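Stendholm Foaling Alarm: Two Seasons In

03/06/2025

We foal down a small number of Thoroughbred mares each spring, and for years the night watch meant a folding chair and a thermos. Last season we bought the Stendholm halter alarm. It has now been through two seasons on our mares, long enough for a fair review.

The kit comes with a sensor that clips under the halter, a base station for the barn and a charging cradle. We paid $407 for the set. A second sensor is $159, and you will want one if you have mares due close together.

Setup took less than an hour. The base station needs to be plugged in and mounted high, away from metal feed bins. Ours would not hold a signal behind the tack room wall, so we moved it to a beam over the aisle and had no more trouble. If your house is a long way from the barn, the alert goes to your phone, which means you need decent cell service or barn Wi-Fi.

The sensor reads how long the mare lies flat and how often she gets up and down. There are four sensitivity levels. The factory setting is too jumpy for a mare that likes to sleep stretched out. Our old mare Amaral set it off every night for a week until we dropped it two levels. After that it was quiet until the night she foaled, and we were in the stall before the feet showed.

We had one miss. A maiden mare by Zandard foaled almost standing, and the alarm went off only when she finally went down. Mare and filly were both fine, but I would not rely on this unit alone for a first foaling or a mare with a bad history. We still check milk and keep a camera on the stall.

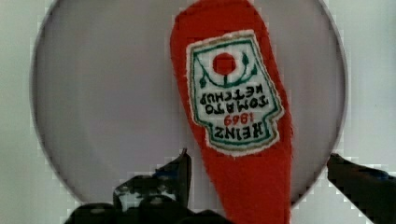
Merja Ruotsalainen

Battery life is good. A full charge lasted more than four nights, even in the cold. The clip is the weak point. Ours cracked in the second season when a mare rubbed on the door, and the replacement took nine days to arrive. Order a spare with the kit.

I have also used the Dovex strap system at another farm. It catches early restlessness better, but the girth strap slips and some mares hate it. The halter unit stays put and they forget it is there.

Worth the money for a farm with a few mares and no night staff. A bigger place would do better with a person in the barn — and probably has one already.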